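Kitchen table tips for the robot club household

Filed under: Workshop and Home. Feb 28, 2018

My daughter's school runs a robot arm club, and this term's project is tidying up. The arm is meant to pick things off a table and put them in a bowl. I have my doubts. I can clear a table in the time it takes the thing to open its fingers, and I don't get a certificate for it. But the practice has to happen somewhere, the arm comes home at weekends, and anyone in the same boat may as well save themselves the bother I went to.

Cover the table, but mind the cloth

A plain white cloth makes the objects easier for the software to find, or so Beathag Carnegie tells us. She teaches the club and is usually right about the dull parts. Any old sheet will do. Iron it, or at least pull it flat from the corners and clip it under the table edge with bulldog clips. A fold in the wrong place will catch a finger, and then the whole lot goes travelling.

Skip the non-slip matting sold for this. I bought a roll, and under a sheet it bunches worse than nothing at all. A couple of strips of masking tape did the job.

Raid the cupboards before you spend money

The club handout suggests a Stirnora practice set, 18 pieces in a box. Have a look round the house first. Plastic cups, a big bowl nobody is fond of, washing-up sponges, old bath toys and play food are all fair game. Leave out glass, anything with a lid that leaks, and the good mugs.

Soft things are worth having in the mix even though they cause the most sulking. A sponge squashes and forgives a bad grip. A floppy toy does as it likes. If the children only ever practise on blocks they will think they have cracked it, and they haven't.

Start with the sponge

Put the easy piece close in, with clear space for a finger on either side. Open the gripper wide, bring it down slowly, and stop before closing. Have the child look at both sides, then close. Most of the misses in our kitchen come from hurrying this bit.

Mitsuko Kamata, whose son is on the other team, swears by turning the sponge a little between goes so they don't just learn one movement by heart. I was ready to scoff but it does show up who is steering and who is reciting.
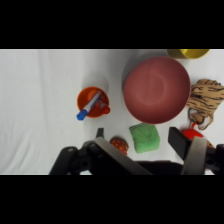

Pens in cups: leave them for later

A marker lying across a cup looks simple and is a pig of a job. Grab the pen and the cup may come too. Grab the cup and the pen rolls off. Check the cap is pushed on hard before anyone starts, and keep to washable markers if you value the cloth. Ink on cotton wants cold water and a dab of washing-up liquid straight away. Hot water first will set it.

Wipe the finger pads

Crumbs and fluff make them slippery. A damp cloth, then a dry one, with the power off. No spray polish anywhere near them. I've read on the Gorkudau message board that rubbing alcohol brings the grip back like new, but I'd want to see it done on someone else's arm first.

Keep a score, and keep it truthful

Write down the drops as well as the catches. The club wants 70 per cent by the Crichton open day in June, and there is a great temptation to call a nudge a pick. If it didn't leave the table, it doesn't count.

Packing away

Everything goes in one lidded tub, sponges dried first or they'll smell by Monday. We do this part by hand.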